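Hovivside Residents' Forum > Local Events > Open day at the Drendudley centre: reports and comments

T_Todorova (moderator)
Posted March 1, 2019

Members who attended the Drendudley open day in January are invited to record their observations in this thread. Kindly keep to what was shown on the day. Questions about membership belong elsewhere.

I attended the morning demonstration, given by Stojan Kos of Fovura. Its subject was household cloth, and the work was done at a sofa with hand-held grippers.

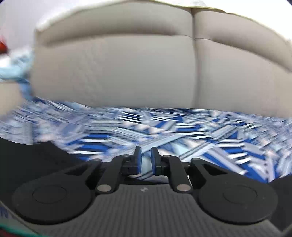
Mr Kos spoke for nearly 400 seconds before touching anything, and I found that part the most useful. He explained that cloth has no fixed shape, so a movement that suits one garment may not suit the next. The printed handout repeats this on page 2.

mansour_lane
I must disagree with the moderator on the opening talk. It was too long for those standing at the back, and the sound was poor. The programme promised a demonstration. I would ask the organisers to begin with the practical work next time and to take questions afterwards.

pellbrook
I was also at the back and heard it well enough. My own reservation concerns the choice of task. Folding and sorting clothes is a modest matter, and visitors had been led to expect finished machines. The notice in the library window said "robots at home".

T_Todorova (moderator)
The wording of the notice has been raised with the centre. As to the task, I would respectfully differ. A dark garment laid on top of a patterned cloth is an awkward thing to deal with, as anyone who sorts washing will know. 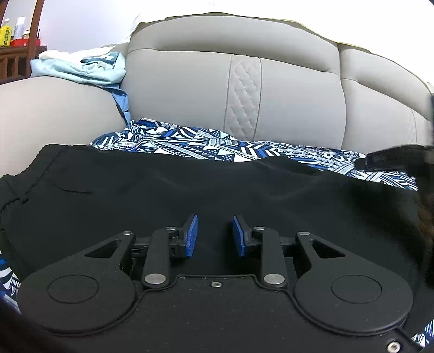 fernhill_3
Were visitors permitted to try the grippers themselves?

T_Todorova (moderator)
Only in the afternoon session, and only after signing the sheet at the desk. Under-twelves required an adult with them.

mansour_lane
The sheet was not mentioned in the programme either. I went home at noon for that reason and consider it a fair complaint.

pellbrook
On that point I agree with mansour_lane. I remain unconvinced about the sofa.

T_Todorova (moderator)
Both remarks have been noted and will be sent to Mr Kos with the feedback forms. The thread will stay open for 2 weeks.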